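Chapter 4
Memory and Storage: where the computer keeps things

Before you start. You'll need the worksheet from Chapter 3, a pencil, and ideally an old PC you're allowed to open up.

Two words people mix up all the time. Memory and storage. Memory (RAM) is the short-term bit, gone when the power goes. Storage keeps your files, power or no power. Learn that first, the rest hangs off it.

Think of a desk and a filing cabinet. Desk = memory. Cabinet = storage. Small desk, lots of getting up and down. 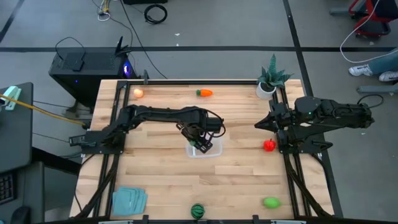

So why does a machine slow down with too many programs open? Desk is full. The system starts shoving things back in the cabinet and fetching them agian when asked. Called swapping. Slow, even on a good drive.

Case study, we'll come back to it in 4.3. Kyu-ri Ji runs the office at Wirken, a small print firm in Prinbridge. Her PC has 4 GB of memory and a 239 GB drive, 199 GB of it used. She wants a bigger drive. Gun-woo Cheon, who looks after the machines, wants more memory instead. Who's right? Jot down a guess now, don't rub it out later.

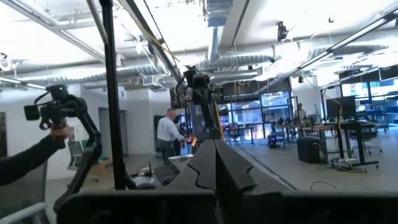
Key terms for this chapter: RAM, drive, swapping, capacity, access time. Capacity is how much fits. Acess time is how long you wait for it. Different things, and adverts tend to shout about the first one only.

4.1 Bits, bytes and the rest

Start with the bit. One or zero.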